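Notas para a fala - "Parentes que aparecem na quarta temporada"
Encontro de fãs de séries, terça-feira, sala do fundo, 29 minutos com perguntas

Boa noite, gente, que bom ver a sala assim. (Respirar. Esperar o pessoal do café sentar.) Eu queria começar confessando que passei boa parte do inverno revendo "Vulten" do começo, todas as temporadas, e que a culpa é de quem me convidou para falar hoje.

Para quem não viu: "Vulten" é a novela familiar da cidadezinha de Gundska, com a fábrica Wumach de um lado do rio e o casarão dos Owusu do outro. Dizer isso devagar, porque metade da sala vai confundir com a série dos advogados.

O meu assunto são os avós. Os avós maternos da menina, os que chegam de ônibus no episódio 13 da quarta temporada, com uma mala só, e pedem para levar a neta embora. Até ali a gente nem sabia que eles existiam! E mesmo assim, em três cenas, eles mudam a casa inteira. (Passar o trecho da varanda. Deixar rodar até a porta bater.)

Reparem que o avô fala pouquíssimo. Ele pergunta se a menina come bem, pergunta da escola e depois fica olhando para a rua. Quem briga é a avó, e briga bonito, com a mãe adotiva, na cozinha. Eu acho a cena da cozinha a melhor coisa que a série já fez, e sei que tem gente aqui que discorda - guardem para as perguntas, por favor, que eu adoro essa discussão.
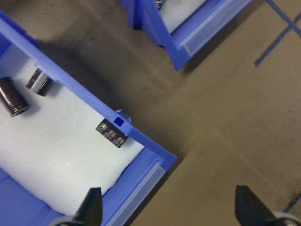

A Wumach entra na história pela porta do avô. Lá pelo meio da temporada a gente descobre que ele trabalhou na fábrica quando moço, na montagem de rádios, e que saiu brigado com o velho Owusu. É um detalhe jogado numa conversa de jantar, e eu só fui pegar na segunda vez. O ofício dele era miudeza desse tipo, capacitores de capa marrom deitados sobre espuma branca, e a série usa isso para explicar o jeito calado e as mãos cuidadosas dele. Quando ele conserta o rádio da neta sem dizer uma palavra, a gente já entendeu tudo.

(Se o tempo estiver curto, pular para a despedida.)

Sobre a despedida: a menina vai embora com os avós e a série demora oito episódios para falar nela de novo. Na época choveu reclamação, eu mesma escrevi uma carta compridíssima que felizmente não mandei. Revendo agora, gosto mais. A casa fica com um prato a menos na mesa e ninguém comenta.

Fechar com o trecho do telefonema, luz apagada. Depois perguntas. Lembrar de repetir cada pergunta no microfone, que o fundo da sala não escuta.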